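Search this blog Search Go

We use cookies to remember your settings. Accept / Manage

An afternoon at the Civenard open day

I've been wanting to get inside the Civenard building in Saltstead for ages. I walk past it on my way to the bakery and all you can see from the street is frosted glass and the occasional delivery truck. So when a flyer went up at the library in May saying they'd be opening the place for an afternoon, I put it on the fridge and told everyone I was busy.

Doors opened at 2, and I was there early enough to have to pretend to read the parking sign. They gave us stickers, a paper cup of very good coffee and a map of the ground floor, and then just let us wander. I'd pictured ropes and a guided tour! It was much looser than that. You could stand next to whoever was working and ask them whatever came into your head, and they'd answer you like a grown-up.

The big draw for most people was the arm in the front room, which was sorting plastic lids into trays. Kids were three deep around it. I watched it for a while and it dropped one lid, and the whole crowd went "ohhh" as if a gymnast had fallen off the beam. I loved that. But the part I've been boring my family with ever since was in the back, where they're working on a project called Amier, and where there wasn't an arm in sight.
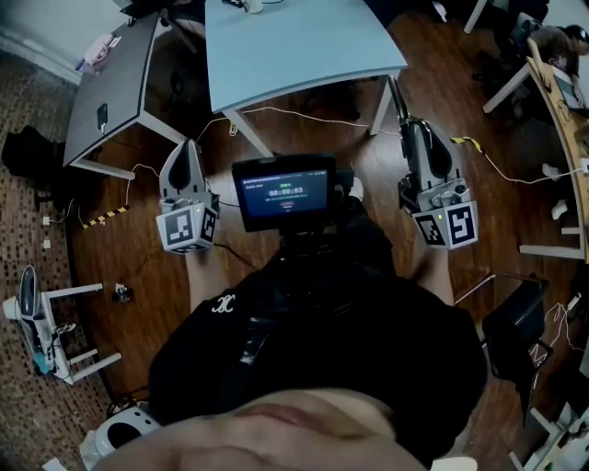 Amier is their attempt to teach a robot ordinary household jobs by having people do those jobs first, over and over, with the robot's hands instead of their own. The hands are real gripper fingers, and you hold one in each fist and do your best to pick things up with them. I had assumed this sort of thing was all done by typing. Instead you wear it, more or less. The screen hangs right at your chest on a black bracket, with a timer and a red button under it, and both grippers sit on white cubes covered in black-and-white squares. I asked what the squares were for (I'd guessed decoration, which got a kind laugh) and was told that cameras use them to work out where each hand is and which way it's turned. Once you know that, you can't stop looking at them.

They let visitors have a go, and of course I put my name down. The line took 40 minutes and I didn't mind a bit, because you got to watch everyone ahead of you find out how clumsy they were. My job was to pick up a folded dish towel, open it and lay it flat. I have been doing this with towels my whole life. With the grippers I felt like I was wearing oven mitts on somebody else's arms! You have no fingertips, so you can't feel the edge of the cloth, and you end up hunting for a corner with your eyes. My first try was a wad. My second was flat-ish. I got a polite round of applause from a family in matching rain jackets.

What they want, they said, is lots of tries from lots of different people, wads included, and they keep a running total on a whiteboard by the door. It said 3270 when I came in. I'd like to think I'm in there now as a couple of very wobbly entries.

There was also a short talk upstairs about the Ahmadpour workshop, the evening class they run for people who want to learn to build small grippers from kits. I only caught the second half. The slides were a bit dense and the room was warm, but the handouts were great, and I came home with a parts list I have already covered in pencil. I've got my eye on the simplest one, with two fingers and a single motor. It'll have to live on the ironing board for now.

If they do it again, go to the back room first, before the line builds up, and save the lid sorter for later. Wear shoes you can stand around in. And try the towel.

14 comments · 6 shares

Get new posts by email. Enter your address Subscribe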